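Stinach Pantry Labels

Version 2, last updated 25th June

Stinach is a small table of text copied from food labels, with a few scripts for cleaning it up. It covers dried herbs, ground spices, salt blends and baking goods sold in jars, tins and pouches. It was put together for people who write search or shopping list software and need to match messy product names to plain ingredient names.

Contents

labels.csv: one row per product, 1746 rows
ingredients.csv: the 600 plain ingredient names that rows are matched to
aliases.csv: spelling variants and regional names
scripts/: the cleaning and matching code

Columns in labels.csv

row_id: an integer, never reused
raw_name: the product name as typed from the label, with its capital letters
brand: blank if the label shows none
ingredient_id: key into ingredients.csv
form: ground, leaf, seed, whole, flake or blend
organic: yes if the word is part of the product name, otherwise no
checked: initials of the person who did the second reading

How names are recorded

Type the name as printed. "Ground Turmeric" goes into raw_name in full, and the matcher splits it into turmeric plus the form "ground". A name such as Organic Oregano keeps the word organic in raw_name and also sets the organic column. Brand names go in their own column and are left out of raw_name.

Stickers, shelf numbers and anything added to a jar after purchase are not recorded. A jar marked SPICES 3 or P3 is entered under its printed product name only. 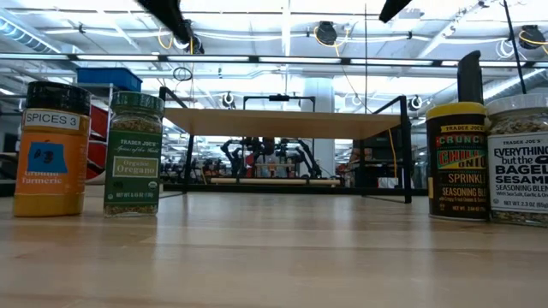

Matching

Run scripts/match.py with the path to your own list. It lowercases each name, strips the form words, looks in aliases.csv and then tries a close spelling match. Anything it can't place is written to unmatched.csv. The cutoff is set at the top of the file. A lower cutoff finds more matches, but it starts to mix up cumin and black cumin.

Known problems

Blends are matched to one ingredient_id for the whole blend. Their parts are not listed.
Chili powder is a blend in some rows and a single ground pepper in others. Check the form column.
There are 12 rows with no form. These came from the older Siteo list and the packages were no longer on hand.
Accented letters in raw_name were lost in version 1 and have been put back only where the label could be read again.

Changes in version 2

Added the checked column. Merged the Naser aliases. Removed duplicate rows that differed only by package size.

Contact

Nantana Kamolrat maintains the table. Send corrections as a pull request with the row_id and the full wording of the label.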